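# Zwei Finger, eine Steppjacke

Der Reißverschluss ist das Problem, sagt Leidy Chambi, der Stoff macht kaum Ärger. Sie vergleicht seit dem Winter Handgreifer für weiche Gegenstände, und eine gefütterte Jacke gehört zu den Aufgaben, an denen sich die Geräte am deutlichsten unterscheiden. Ein Karton hat Kanten, eine Tasse hat einen Henkel. Eine Jacke hat Nähte, Taschen, Futter und jedes Mal eine andere Form.

In der Werkstatt in Plonitz liegen zwei Sätze Fingerbeläge auf dem Tisch. Der eine ist glatt und hart, der andere weicher und strukturiert. Najwa Khasawneh hat beide an Baumwolle, Wolle und beschichtetem Polyester ausprobiert. Bei Baumwolle war der Unterschied gering. Beim Polyester rutschte der glatte Belag über die Naht, sobald sich die Füllung unter ihm zusammendrückte. Wer dann einfach fester zudrückt, bekommt zwar Halt, zieht aber Falten in das Teil, die beim nächsten Handgriff stören.

Geübt wird deshalb dort, wo Kleidung normalerweise liegt: auf Sofas, Stühlen und Betten. Der Bediener führt je einen Greifer in der linken und der rechten Hand, eine Kamera am Werkzeug nimmt auf. Ein Durchgang beginnt mit der ausgebreiteten Jacke und endet, wenn sie gefaltet ist oder der Bediener abbricht. Abgebrochene Durchgänge werden behalten und eigens gekennzeichnet.

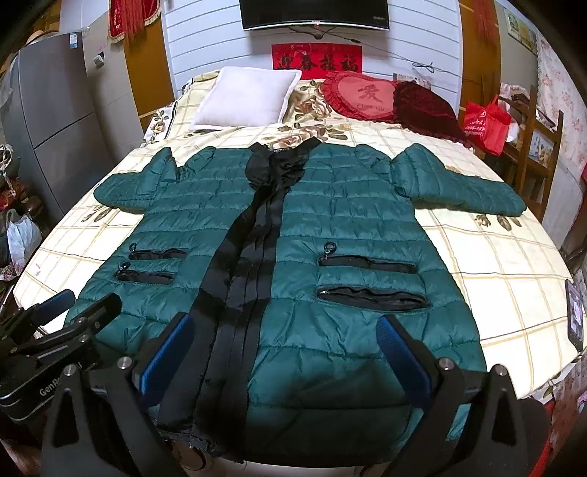 **Arbeitsgruppe Greiftechnik, Werkstatt Plonitz**

Die grüne Steppjacke ist für Chambi ein gutes Prüfstück. Die Polster verlaufen quer, die schwarze Leiste in der Mitte dagegen längs, und an den Taschen sitzen kleine Teile, an denen ein Finger hängen bleiben kann. Sie lässt den Saum zuerst fassen, auf beiden Seiten möglichst gleich weit außen. Danach kommen die Ärmel. Khasawneh macht es umgekehrt und legt die Ärmel ein, bevor sie den Saum anrührt. Beide Reihenfolgen sind erlaubt, müssen aber im Protokoll stehen.

Für den Vergleich hat die Gruppe 20 Kleidungsstücke festgelegt, darunter fünf mit Futter. Bis zum Stichtag waren 1364 Durchgänge ausgewertet, geplant sind 2000. Der Rest soll im Juli folgen, wenn die zweite Lieferung Beläge aus Tarbridge da ist. Khasawneh rechnet damit, dass ein Teil der frühen Aufnahmen wiederholt werden muss. Am Anfang war die Kamera so flach eingestellt, dass die Fingerspitzen den Stoff im entscheidenden Moment verdeckten.

Inzwischen steht sie steiler. Das Weitwinkelobjektiv ist geblieben, obwohl es gerade Linien am Rand krümmt. Ein engeres Objektiv zeigte den Griffpunkt schärfer, verlor aber den zweiten Greifer, sobald die Hände weiter auseinandergingen. Beim Falten einer langen Jacke passiert das ständig. Die Verzeichnung lässt sich herausrechnen, ein fehlender Greifer nicht.

Umstritten ist in der Gruppe noch die Steuerung. Der Regler von Brarnmont schließt die Finger mit konstanter Geschwindigkeit und hält dann die eingestellte Kraft. Das Modell namens Tanguy wird kurz vor dem Kontakt langsamer. Chambi bevorzugt Tanguy bei allem, was gefüttert ist. Die Finger drücken die Füllung allmählich zur Seite und greifen am Ende beide Stofflagen. Khasawneh findet die Verzögerung lästig. Bei T-Shirts koste sie nur Zeit, und beim Umgreifen komme man aus dem Takt.

Ein Ergebnis steht schon fest — die Öffnungsweite spielt eine kleinere Rolle als erwartet. Fast alle Fehlgriffe, die Khasawneh nachträglich durchgesehen hat, begannen mit einem falschen Winkel. Die Finger kamen zu steil auf den Stoff und schoben ihn vor sich her. Flacher angesetzt, mit einer Fingerspitze unter dem Rand, gelang derselbe Griff auch mit dem glatten Belag häufiger.

Für die nächste Runde wird der Ansatzwinkel deshalb mitgeschrieben. Die Beläge bleiben bis dahin unverändert, ebenso die Liste der Kleidungsstücke. Chambi hätte gern noch einen Daunenmantel dazugenommen. Er kommt auf die Liste für den Herbst.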